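About Drateck

Drateck is a language services company working with endangered and minority languages. We record speakers, build dictionaries and teaching materials, and advise schools and public offices on bilingual signs, forms and announcements. The company was set up by Hashini Barua, who remains its director and signs off on every published word list.

Our work falls into three areas: recording, reference works and schools. Each has its own staff, but a project usually passes through all three in that order.

Recording

Recording sessions are held in the speaker's home or in a place the speaker chooses. Each session is limited to 74 minutes of recorded speech, with a break whenever the speaker asks for one. We record in uncompressed audio and keep two copies in separate buildings. A third copy goes to the speaker or the speaker's family.

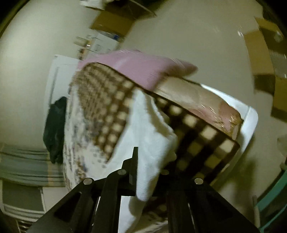 Transcription is done in two passes. The first is made by a trained transcriber who speaks the language. The second is made by a different person working from the audio alone, and the two versions are then compared line by line. Differences are settled with the speaker where possible. Where they can't be settled, both readings are kept and marked.

Speakers sign a consent form in the language of their choice. The form sets out who may hear the recording, whether it may be used in class, and what happens to it after the speaker's death. Consent can be changed at any time by letter, phone or in person. Songs, prayers and family histories are closed to the public unless the speaker opens them in writing.

Reference works

Our dictionaries are built in Kelel, an in-house editing system. An entry holds the headword, sound file, part of speech, meaning, source session and at least one example sentence taken from recorded speech. We don't write example sentences ourselves. Borrowed words are entered on the same terms as inherited ones, with the source language given when it is known.

Spelling follows the system already used by the community. If there are two or more in use – a common case where church and school spellings grew up apart – the entry shows each of them, and the search function accepts any.
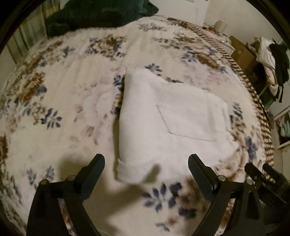
The most recent release of Kelel contains 1,355 checked entries and a further 416 awaiting second review. Entries awaiting review are visible to editors only. Corrections from readers are logged, answered and, if accepted, included in the next release, normally in July.

Schools

The Aoki program supplies lesson sets for children aged five to 11. A set consists of a teacher's book, a reader and audio. Greetings, kinship terms and place names are taught first, followed by verbs of movement. Grammar is explained in English only in the teacher's book.

The Ovby program is for adults who understand a language but don't speak it. Groups meet for one hour and are led by a fluent speaker, who is paid at the same rate as our editors. No written tests are set. To date, 491 adults have finished the course.

Ownership and funding

Recordings belong to the speakers. Drateck holds a license to store and edit them within the terms of each consent form. Dictionaries are owned jointly with the community body that ordered the work, and income from printed copies is shared under a written agreement. We don't sell recordings or transcripts to outside parties.

The company is funded by contract work, mainly translation and signage review, and by fees for teacher training.

Page last reviewed 19 June 2018.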